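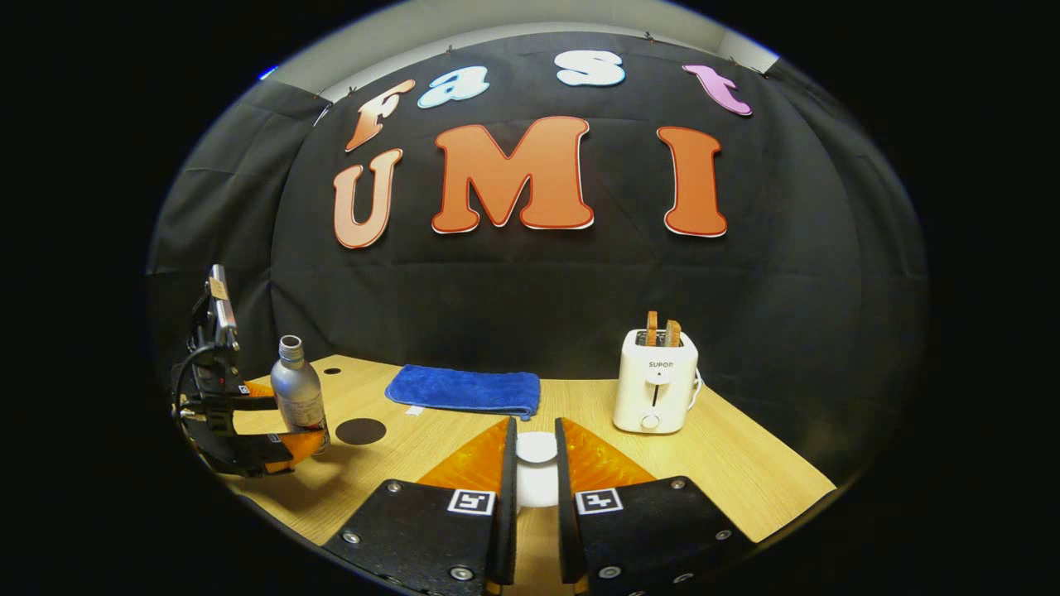
플로노라 웹운영팀

플러그인을 줄이는 일

플로노라의 워드프레스 사이트는 지난겨울까지 플러그인 34개를 켜 둔 채로 돌아갔다. 지금은 9개다. 정리에는 4개월이 걸렸고, 그사이 사이트가 한 번 내려갔고 문의 양식이 한 번 조용히 고장 났다. 작업을 맡았던 웹운영팀 담당자를 만나 순서와 기준, 실수한 부분을 물었다. 담당자의 요청으로 이름은 싣지 않는다.

담당자가 이 사이트를 넘겨받았을 때 가장 먼저 본 것은 관리자 화면의 알림이었다고 한다. 로그인하면 화면 위쪽이 노란 띠와 파란 띠로 덮여 있어서 글 목록을 보려면 한참 내려야 했다.

"업데이트하라는 알림, 별점을 남겨 달라는 알림, 유료판으로 바꾸라는 알림이 섞여 있었습니다. 닫아도 다음 날 또 떴고요. 편집하는 분들은 이미 그걸 안 읽고 있었어요. 그러다 보니 정말 읽어야 하는 알림, 그러니까 인증서 만료 같은 것도 같이 안 읽게 됩니다."

그때까지 회사에는 플러그인을 누가 설치할 수 있는지에 대한 규칙이 없었다. 관리자 권한을 가진 사람이면 누구나 검색해서 설치 버튼을 눌렀다. 이벤트 페이지에 카운트다운이 필요하면 카운트다운 플러그인을, 표가 필요하면 표 플러그인을 넣었다. 행사가 끝나도 플러그인은 남았다.

"설치한 사람을 탓할 생각은 없습니다. 저도 예전 회사에서 똑같이 했어요. 마감이 오늘인데 개발 요청을 넣으면 다음 주에 답이 오니까 그냥 깔게 됩니다. 다만 지우는 걸 아무 일정에도 안 넣은 거죠."

작업을 시작한 계기는 속도가 아니라 서버 이전이었다. 호스팅을 토넥스(Tornex)로 옮기면서 PHP 버전을 올려야 했는데, 스테이징 사이트에서 버전을 올리자마자 흰 화면이 나왔다. 오류 기록에는 몇 년째 업데이트가 없는 슬라이더 플러그인의 이름이 찍혀 있었다. 슬라이더를 끄니 이번에는 다른 플러그인에서 경고가 나왔다.

"하나씩 고치면서 올라가 볼까 했는데, 사흘쯤 하다가 그만뒀습니다. 고치고 있는 플러그인이 어디에 쓰이는지를 제가 몰랐거든요. 쓰이지도 않는 걸 고치고 있을 수도 있잖아요. 그래서 일단 PHP는 그대로 두고 이전만 하고, 목록부터 만들기로 했습니다."

목록은 스프레드시트 한 장이었다. 행마다 플러그인 이름을 적고, 열에는 하는 일, 쓰이는 페이지, 마지막 업데이트, 데이터베이스에 남기는 것, 없애면 누가 불편한지를 적었다. 담당자는 마지막 열이 가장 채우기 어려웠다고 했다.

"하는 일은 설명을 읽으면 나오고 업데이트 시점도 나옵니다. 그런데 누가 쓰느냐는 사람한테 물어봐야 해요. 물어보면 대개 '혹시 모르니까 그냥 두세요'라고 하십니다. 그러면 그 칸을 못 채우는 거예요."

그래서 질문을 바꾸었다. 필요하냐고 묻는 대신 마지막으로 그 기능을 쓴 페이지의 주소를 보내 달라고 했다. 주소가 오면 그 페이지를 열어 보고 방문 기록을 확인했다. 주소가 오지 않은 플러그인은 스테이징에서 꺼 보는 쪽으로 분류했다.

쓰이는 페이지를 찾는 데는 쇼트코드가 단서가 됐다. 대괄호로 시작하는 짧은 코드가 본문에 남아 있으면 그 플러그인이 한 번은 쓰였다는 뜻이다. 담당자는 데이터베이스 사본을 내려받아 본문 테이블에서 쇼트코드 이름을 하나씩 검색했다. 원본에서는 검색도 하지 않았다고 한다.

"읽기만 하니까 괜찮다고들 하는데, 검색하다가 바꾸기까지 한꺼번에 하고 싶어집니다. 사본이면 실수해도 지우고 다시 받으면 되니까요. 그리고 본문만 보면 안 됩니다. 위젯에도 들어가 있고, 메뉴 설명에도 들어가 있고, 저희는 푸터에도 하나 있었어요. 테마 옵션에 저장된 쇼트코드는 본문 테이블에서는 안 나옵니다."

블록 편집기로 만든 글은 조금 달랐다. 쇼트코드 대신 주석 형태로 블록 이름이 들어가 있어서 검색어도 따로 잡아야 했다. 초기에 그 점을 놓쳐서, 쓰이지 않는다고 표시한 아코디언 플러그인이 실은 자주 묻는 질문 페이지 전체를 떠받치고 있었다. 스테이징에서 끄고 나서야 알았다.

"블록 플러그인을 끄면 방문자 화면에는 글자가 그대로 보일 때가 많아요. 저장된 HTML이 남아 있으니까요. 그런데 스타일하고 스크립트가 빠지니까 접혀 있던 답이 다 펼쳐집니다. 편집 화면에 들어가면 이 블록을 지원하지 않는다는 안내가 뜨고요. 바깥에서만 보고 멀쩡하다고 넘어가면 다음에 그 글을 고치는 사람이 당황합니다."

목록이 채워진 뒤에는 플러그인을 묶었다. 같은 일을 하는 것끼리 한 묶음, 테마나 워드프레스 자체 기능으로 대체되는 것끼리 한 묶음, 코드 몇 줄이면 되는 것끼리 한 묶음이었다. 어디에도 들어가지 않는 것은 남기는 후보가 됐다.

같은 일을 하는 플러그인은 생각보다 많았다. 캐시가 겹쳤고, 이미지 압축이 겹쳤고, 사이트맵을 만드는 기능은 검색 최적화 플러그인과 별도의 사이트맵 플러그인과 워드프레스 본체가 각각 갖고 있었다. 방문 통계 코드도 플러그인과 테마 설정에 따로 들어 있어서 조회 수가 부풀려져 있었다.

"중복된 통계 코드를 빼고 나서 숫자가 뚝 떨어졌어요. 마케팅 쪽에서 바로 연락이 왔습니다. 미리 말씀을 드렸어야 했는데 그걸 안 했어요. 방문자가 줄어든 것과 두 번 세던 걸 한 번만 세는 것은 그래프에서 똑같이 생겼습니다. 그다음부터는 통계에 영향을 주는 변경이면 보고서에 메모를 먼저 남깁니다."

캐시는 토넥스 서버 쪽 기능을 쓰기로 하고 플러그인을 모두 뺐다. 여기서 사이트가 내려갔다. 캐시 플러그인 가운데 하나가 설정 파일에 상수를 넣고 콘텐츠 폴더에 별도의 파일을 만들어 두었는데, 플러그인 폴더를 직접 삭제하는 바람에 그 파일이 없는 경로를 부르게 됐다.

"관리자 화면에서 비활성화하고 삭제했으면 그 플러그인이 자기 흔적을 치웠을 겁니다. 제가 파일 전송 프로그램으로 폴더부터 지웠어요. 스테이징에서는 멀쩡했는데, 스테이징에는 그 캐시가 애초에 꺼져 있었거든요. 운영 사이트하고 조건이 달랐던 겁니다."

복구는 오래 걸리지 않았다. 남은 파일을 지우고 설정 파일에서 해당 줄을 뺐다. 하지만 담당자는 이 일 뒤로 작업 방식을 두 군데 고쳤다. 스테이징을 만들 때 캐시 설정까지 운영과 맞추기로 했고, 플러그인 삭제는 비활성화와 다른 날에 하기로 했다. 비활성화한 채로 한 주를 보내고 아무 연락이 없으면 그때 삭제한다.

한 주로 충분하냐고 묻자 기능에 따라 다르다고 답했다.

"매일 쓰는 기능은 한 시간이면 연락이 옵니다. 월말에만 쓰는 내보내기 기능 같은 건 한 달을 봐야 해요. 목록에 사용 주기 칸을 나중에 추가했습니다. 처음부터 있었으면 좋았겠죠."

문의 양식이 고장 난 일은 더 늦게 발견됐다. 메일 발송을 맡던 플러그인을 다른 것으로 바꾸면서 보내는 주소의 설정이 빠졌고, 양식은 방문자에게 접수되었다는 문구를 정상적으로 보여 주면서 메일은 보내지 않았다. 테스트 메일은 관리자 주소로 잘 도착했기 때문에 의심하지 않았다.

"제가 받은 테스트 메일은 새 플러그인의 테스트 버튼이 보낸 거였어요. 문의 양식이 보낸 메일을 받아 본 게 아니고요. 양식은 양식대로 보내는 주소를 따로 적게 되어 있었는데, 그게 우리 도메인이 아닌 주소라서 받는 쪽에서 거절하고 있었습니다."

다행히 양식 플러그인이 접수 내용을 데이터베이스에도 저장하고 있어서 잃은 문의는 없었다. 팀은 저장된 문의를 꺼내 한 건씩 답장했다. 협력사인 바움가르트너(Baumgartner)에서 보낸 견적 요청도 그 안에 있었다. 그쪽은 답이 없어서 전화를 하려던 참이었다고 한다. 이후로 팀은 플러그인을 바꿀 때마다 바깥 메일 주소로 양식을 직접 작성해 보내고, 받은 편지함에서 도착을 확인한 다음에 작업을 닫는다.

가장 시간이 많이 든 것은 소다드(Sodard)였다. 예전 외주 업체가 넣어 준 페이지 편집 도구로, 소개 페이지와 매장 안내 페이지가 전부 이 도구로 만들어져 있었다. 끄면 본문이 쇼트코드 덩어리로 바뀌었다.

"열고 닫는 코드가 겹겹이 있고 그 사이에 문장이 끼어 있는 모양입니다. 변환 도구도 찾아봤는데 저희 페이지에서는 결과가 엉망이었어요. 열 나누기가 다 풀리고 여백이 이상하게 들어갔습니다. 결국 손으로 다시 만들었어요."

다시 만들기 전에 방문 기록을 보고 페이지를 추렸다. 오래된 행사 안내처럼 찾는 사람이 없는 페이지는 만들지 않고 내렸다. 내린 주소는 관련 있는 상위 페이지로 돌렸고, 돌릴 곳이 마땅치 않은 주소는 410 응답을 내보냈다. 모든 주소를 첫 화면으로 돌리자는 의견도 있었지만 받아들이지 않았다고 했다.

"검색 결과를 누르고 들어왔는데 첫 화면이 나오면 저라도 그냥 닫습니다. 없어진 거면 없어졌다고 알려 주는 게 낫고요. 리다이렉트 규칙도 쌓이면 관리할 게 또 생깁니다."

손으로 옮기는 작업에는 팀원 네 명이 모두 붙었다. 원래 페이지를 그대로 재현하려고 하면 끝이 나지 않아서 규칙을 먼저 정했다. 기본 블록만 쓸 것, 색은 테마 팔레트에 있는 것만 쓸 것, 빈 줄로 간격을 맞추지 말 것. 그렇게 하면 예전과 모양이 조금씩 달라지는데, 그 차이를 누가 승인할지도 미리 정해 두었다.

"매장 안내 페이지가 예전에는 사진 위에 글자가 움직이면서 나왔어요. 그걸 없앴더니 한 분이 아쉽다고 하셨습니다. 그분 한 분이었어요. 휴대폰에서는 그 글자가 원래 잘려 있었는데 그건 다들 모르고 계셨고요."

코드 몇 줄로 대체한 기능도 있다. 관리자 로고를 바꾸는 것, 글 끝에 저작권 문구를 붙이는 것, 특정 게시판의 댓글을 끄는 것 등이다. 팀은 이런 코드를 테마의 함수 파일에 넣지 않고 사이트 전용 플러그인을 하나 만들어 모았다. 테마를 바꿔도 기능이 따라오게 하려는 것이다. 이 전용 플러그인도 남은 9개에 포함된다.

코드로 옮기면 숫자만 줄고 부담은 그대로 아니냐는 질문에는 일부 동의했다.

"맞습니다. 줄어든 것처럼 보이지만 우리가 관리해야 하는 코드가 생긴 거예요. 그래서 짧고, 바깥 서비스에 연결되지 않고, 깨져도 화면이 죽지 않는 것만 옮겼습니다. 결제나 로그인 보안 같은 건 손대지 않았어요. 그런 건 매일 그 일만 하는 사람들이 만든 걸 쓰는 게 맞다고 봅니다."

플러그인을 지운 뒤에도 데이터베이스에는 테이블과 옵션이 남았다. 담당자는 이 부분을 맨 마지막으로 미뤘다. 옵션 테이블에는 페이지를 열 때마다 자동으로 불러오는 항목이 있는데, 지운 플러그인이 남긴 항목도 계속 불려 오고 있었다. 이름만 보고는 주인을 알기 어려운 항목도 많았다.

"접두어로 찾는데, 접두어가 두 글자인 것도 있고 아예 없는 것도 있습니다. 확실한 것만 지우고, 애매하면 자동으로 불러오는 것만 껐어요. 그러면 값은 남아 있으니까 필요하면 되돌릴 수 있습니다. 다 깨끗하게 지우고 싶은 마음은 있는데, 거기서 얻는 게 크지 않아요."

정리가 끝나고 미뤄 두었던 PHP 버전을 올렸다. 이번에는 흰 화면이 나오지 않았다. 경고 기록이 조금 남았지만 모두 전용 플러그인에서 나온 것이어서 직접 고쳤다. 담당자는 체감 속도 이야기를 묻자 말을 아꼈다.

"빨라졌습니다. 그런데 서버도 바꿨고 캐시 방식도 바꿨고 첫 화면 이미지도 줄였어요. 플러그인 덕이 얼마인지는 따로 재지 않아서 말씀을 못 드립니다. 가벼운 플러그인 여러 개보다 무거운 것 하나가 문제인 경우도 있으니까, 개수만 가지고 속도를 이야기하는 건 조심하는 편입니다. 제가 확실히 말할 수 있는 건 업데이트하는 데 드는 시간이 줄었다는 거예요."

예전에는 업데이트가 쌓이면 한꺼번에 눌렀고, 문제가 생기면 무엇 때문인지 찾느라 오후를 다 썼다. 지금은 오전 10시에 스테이징에 먼저 적용하고, 정해 둔 페이지를 열어 본 뒤 점심 전에 운영에 반영한다. 확인하는 페이지는 첫 화면, 상품 목록, 상품 상세, 결제 단계, 문의 양식, 검색 결과다. 변경 내역도 읽는다. 개수가 적으니 읽을 수 있게 됐다고 했다.

자동 업데이트는 일부에만 켜 두었다. 스팸 차단처럼 화면에 영향을 주지 않는 것은 켜고, 쇼핑 기능과 관련된 것은 껐다. 보안 수정이 나오면 시간표와 관계없이 바로 적용한다.

설치 권한도 바뀌었다. 편집자 계정에서는 플러그인 메뉴가 보이지 않는다. 새 기능이 필요하면 팀에 요청서를 보내는데, 항목은 하려는 일과 필요한 기간뿐이다. 플러그인 이름은 적지 않게 했다.

"이름을 적어서 보내면 그걸 깔아 줄지 말지만 이야기하게 됩니다. 하려는 일을 적어 주시면 이미 있는 기능으로 되는 경우가 꽤 있어요. 지난번에는 글 안에 목차를 넣고 싶다는 요청이 있었는데, 쓰고 있던 검색 최적화 플러그인에 목차 블록이 있었습니다. 기간을 적게 한 건 끝나면 지우려고요. 달력에 삭제 날짜를 같이 넣습니다."

요청을 거절한 적이 있느냐고 물었다. 있다고 했다. 방문자가 마우스를 움직이면 꽃잎이 떨어지는 효과를 넣어 달라는 요청이었다. 대신 봄 행사 동안 첫 화면 배너 그림을 바꾸는 것으로 이야기가 됐다.

비슷한 일을 앞둔 사람에게 무엇부터 하라고 말하겠느냐는 질문에 담당자는 백업을 복원해 보라고 했다. 백업 파일이 있는지 확인하는 데서 멈추는 경우를 많이 봤다는 것이다. 플로노라도 작업을 시작할 때 백업 플러그인이 매일 밤 파일을 만들고 있었지만, 다른 서버에 복원해 보니 업로드 폴더가 빠져 있었다.

"용량 제한에 걸려서 이미지를 건너뛰고 있었어요. 완료 메일은 매일 왔습니다. 제목에 성공이라고 적혀서요. 그 메일을 다들 규칙으로 보관함에 넣어 두고 안 읽었는데, 읽었어도 몰랐을 겁니다. 본문 맨 아래에 제외된 폴더가 작게 적혀 있었어요."

지금은 백업을 서버 쪽과 외부 저장소 양쪽에 두고, 분기마다 빈 서버에 복원해 로그인과 이미지 표시까지 확인한다. 백업 플러그인은 남은 목록에 있다.

더 줄일 생각이 있는지도 물었다. 담당자는 남은 것 중에 바꾸고 싶은 것은 있어도 없애고 싶은 것은 없다고 했다. 바꾸고 싶은 것은 다국어 플러그인이다. 번역문이 저장되는 방식이 마음에 들지 않지만, 옮기려면 상품 설명 전체를 건드려야 해서 올해는 하지 않기로 했다. 목록 스프레드시트는 계속 쓴다. 5월에 한 번 더 훑어보고, 그때까지 마지막 열이 비어 있는 항목은 다시 물어볼 예정이다.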